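Last updated: Thu 4 November

Minutes — household working group, Rafferty house

Present: Treasa Noonan (chair), Jarlath Cronin, Fereshteh Moradi, Bernadette Ó Dálaigh, Maëlle Ross (minutes)

1. Minutes of the last meeting were accepted with one correction. The width of the door is 700 mm, not 760.

2. Small bedroom, shelves and basket
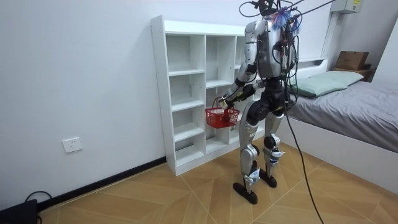
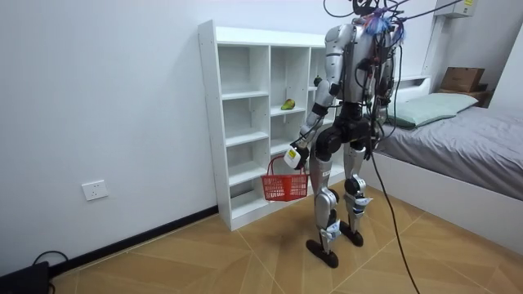
Red basket at the white shelving unit, small bedroom.

Fereshteh Moradi was of the opinion that the shelving should be fixed to the wall before more things are put on it, and she asked that this is written down. She would also like the heavy things on the lower shelves only. Jarlath answered that the wall behind is thin and he does not trust the normal plugs in it. He will ask at Bustero for the right ones — he needs 16, and wants them before the next meeting.

It was discussed if the basket should have a fixed place. Treasa prefers the bottom compartment. Bernadette prefers the floor next to the bed, as people pick it up from there anyway. No decision. We try the bottom compartment until February and then we look again.

3. What stays in the small bedroom

Agreed: books, spare bed linen, the sewing box. The old Lerell lamp goes to the hall. The board games were not agreed, Bernadette will first check which ones have all the pieces.

4. Labels

Maëlle has printed 23 labels for the shelves and the kitchen drawers. Five have a spelling mistake and will be printed again. Jarlath asked for bigger letters.

5. Other business

The Imden catalog is still missing. Whoever has it, please put it back in the hall.

Actions: Jarlath — wall plugs. Bernadette — games. Maëlle — labels.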